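3. Data Collection by the Student Teams

The folding data were collected by two student teams enrolled in the spring project course at Lalport. One team, led by Nuwan Matubbar, worked from the head viewpoint; the other, led by Shinji Ogura, worked from the gripper viewpoint. The task list was taken from the Werusley garment set. Figure 1 shows a crumpled long-sleeved shirt, with the gripper on its near edge. 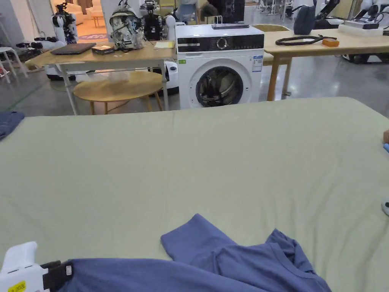

Figure 1. Head view, shirt task. The washing machine stands beyond the work surface.

3.1 Head View

The head view keeps the work surface and much of the floor behind it in one image. Folded garments placed near the border of the surface — jeans, in the case below — remain visible while the gripper is at the near edge. These were labeled as static objects and excluded from the grasp count.

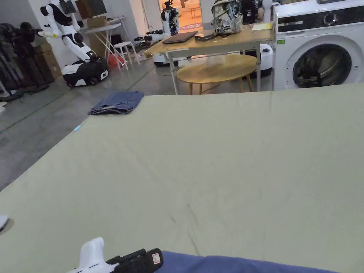
3.2 Gripper View

At the gripper, the fingers occupy the lower center of every image and hide part of the cloth. Fabric seen through the gap between the fingertips was labeled separately from fabric lying outside them.

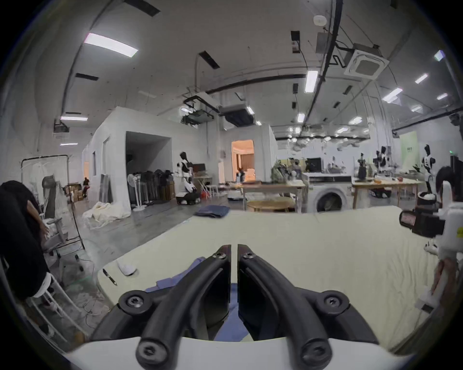

3.3 Background Content

Both teams left people and equipment in view. Ogura's team masked the area beyond the far edge of the table for one training run and left it intact for the other. The view below, with a seated student handling a small object at the right of the table, belongs to the intact set. 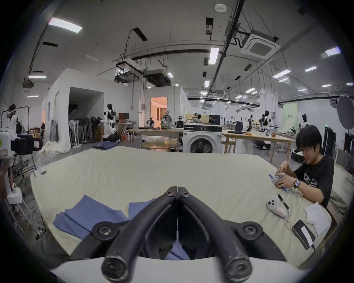 3.4 Episode Selection

The teams recorded 1005 episodes, of which 994 were kept. The Pivo baseline was trained on the full set and again on a subset of 200.

Last updated: May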